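Uvstead Residents' Handbook
Shared Kitchens: Care of Small Cooking Appliances

Residents are asked to read these notes before using any tabletop appliance in the shared kitchens. They apply to toasters, kettles, egg steamers and combination breakfast machines.

Before use
Place the appliance on a level, dry surface, well away from the sink. Check the cord for damage and do not use an extension lead. Items rated above 300 watts should not share an outlet with another appliance. 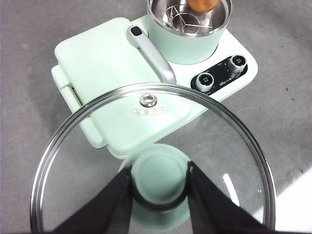
Crumb trays are to be emptied after each use. Glass lids should cool fully before washing, as cold water on hot glass may crack it. Wash with mild soap and a soft cloth, then dry the rim carefully. Scouring pads and bleach are not permitted on coated surfaces.

Mineral deposits
Heating plates should be descaled once a month. Mix equal parts white vinegar and water, cover the plate, leave for 30 minutes and wipe clean. Repeat if a white film remains.

Root vegetables
Scrub potatoes, carrots and sweet potatoes under running water before steaming, and cut them into even pieces so that they cook at the same rate. Peelings go in the compost pail.

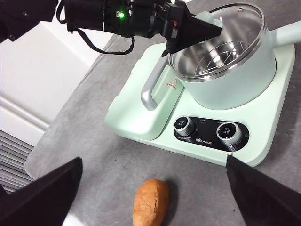

Sweet potato and tabletop cooker on the counter.

Storage
Unplug the appliance, allow it to cool and coil the cord without wrapping it around the body. Store lids separately, with a folded towel between them.

Faults should be reported to Prys Kemeys, Room 127. Revised 18th March.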